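Home visits change the job for the Minja crew

When Rosalinda Tan joined Geltix, her shifts were spent at a bench in the Dretitside building, driving a robot arm with a joystick. Most of that work has moved into people's kitchens. She and Kheri Mussa now carry hand-held grippers and clear up tables with them, and the recordings go to the Minja team to train the arms. Each visit is booked for 35 minutes of recording, with 12 tasks on the sheet. Clearing a table into the trash bin is the one they are asked for most often. 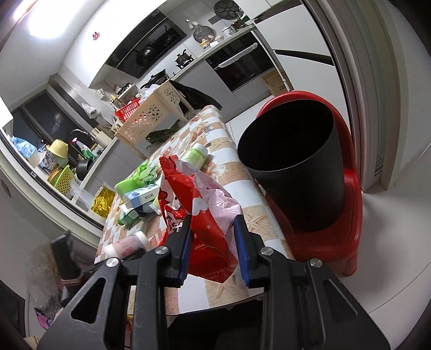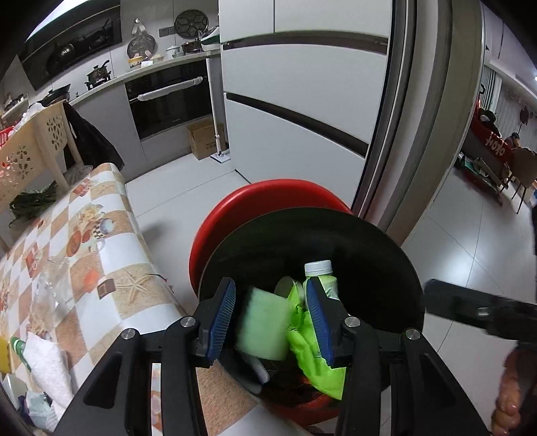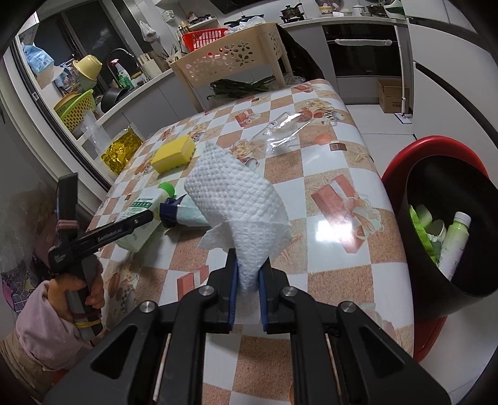
Table clearing with the hand-held grippers in a home kitchen, red trash bin beside the table.

The change has not suited everyone. Gladys Makori, who plans the visits, says the bench staff missed their fixed hours at first, and two went back to checking recordings at their desks. Those who stayed get a travel allowance and a longer break between homes. Wrists are the main complaint. Squeezing a handle all afternoon is harder than using the joystick, and operators now swap tasks every 28 minutes.

Oduor Mosoti's group reviews what comes in. They passed 600 recordings last month and sent back the ones where the fingers were hidden from the camera. He would like operators to slow down when picking up soft things such as bags and paper towels.

No bench jobs have been cut. The joystick stations stay open until October, and anyone who wants to train on the grippers before then should give their name to Caoimhe Brophy.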